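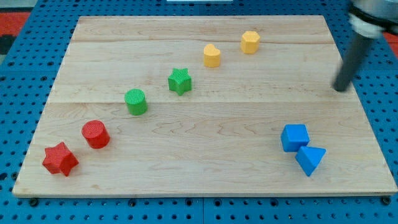
Oiling a Maple Board

A maple board that has gone dull and rough needs a light sanding and a few coats of oil. The work takes one evening, plus a night of waiting. These steps are for bare wood or wood that has only ever been oiled. If yours has varnish on it, strip that first.

What you need

Food-grade mineral oil
Sandpaper, 120 and 220 grit
A sanding block
Clean cotton rags
White vinegar
Beeswax (optional)

Step 1: Wash the board

Use hot water and a little dish soap, and wash both faces even if only one is dirty. Wetting one side alone can make a glued-up board cup. Wipe it down with vinegar if it smells of onion. Stand it on its edge and leave it for at least 22 hours.

Step 2: Check the seams

Look along each glue line and run a fingernail across it. If the nail catches, the joint may be opening. A hairline gap can be filled with wood glue and clamped overnight. A gap you can see light through means the board has to be cut apart and joined again, and that is a different job.

Step 3: Sand

Start with 120 grit and go with the grain. Maple often has wavy patches where the grain changes direction, so use light pressure there. Once the knife marks are mostly gone, wipe the board with a damp rag. This raises the fibers. Let it dry, then sand with 220. Do the edges too, and take the sharp corners off with a few strokes.

Step 4: Oil

Pour a small pool in the middle and spread it with a rag. End grain drinks far more than the face does – keep going back to it until it stays wet for a few minutes. Wait 20 minutes, wipe off what is left and repeat. A dry board usually takes 3 coats.

Leave it on edge overnight. Wipe again in the morning.

Step 5: Wax, if you like

Melt one part beeswax into four parts mineral oil in a jar set in warm water. Rub it on thin, wait an hour and buff. Kanchan Thakur wrote in to say she skips the wax and oils once a month instead, and that works as well.

Keeping it up

Re-oil when water stops beading. In a heated house that may be every two weeks in December. Do not soak the board or put it in the dishwasher. Olive oil and other cooking oils can go rancid, so leave them in the kitchen cupboard.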